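Packing frosted buns in a paper bag without ruining the tops

Posted in Food & Kitchen, 4 Nov 2020

Ballel

I take baked things to a lunch sale every other week and people carry them off in brown paper bags with twisted handles. Plain rolls are no trouble. The small round ones with icing are what I get complaints about. By the time they are home, half the icing is on the side of the bag, and the paper has a grease spot the size of a coin.

I have tried folding the top down tight, and I have tried leaving it open. I don't want to go to boxes. They cost too much for what I charge, and I already bought 300 of the bags in September. Is there a way to pack these so they stay upright?
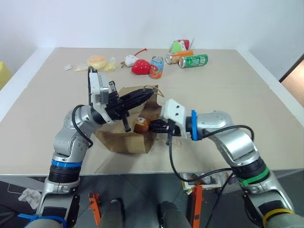
Manninen

Put something flat in the bottom first. A kraft bag doesn't have a really flat base until there is weight on it, and a small bun will lean toward whichever corner is lowest. I cut rectangles from cereal boxes, slightly smaller than the base of the bag, and cover them with parchment. The parchment also takes care of the grease spot.

Then open the bag all the way before anything goes in. Push your fist down into the corners and fold the rim outward once, like a cuff. With the cuff the mouth stays open and you can lower the bun in by its sides without the top touching the paper. If you use tongs, hold it low, near the base.

Let the icing set before you pack. Mine is powdered sugar and milk and I give it 3 hours on a rack. If it still takes a fingerprint, it will come off on the bag. Butter frosting never gets that firm, so I chill those for a while first.

Don't stack them, even with paper between. One layer only, and if there is a gap, fill it with a crumpled napkin so they can't slide.

Stimura

just use cupcake liners, the tall kind. 100 for next to nothing at the dollar store. never had a problem

Galora

Liners help with grease but they won't stop a bun from tipping, so I would use them together with the cardboard base. Two more things from my own sales. Carry the bags from underneath. The handles pull the sides in when there isn't much weight inside, and the paper ends up against the icing. Also pack as late as you can. I do mine 15 minutes before opening and leave the tops unfolded until someone pays.

Wrapped candy or sauce packets should go in a separate small bag. They slide under the buns and tip them over.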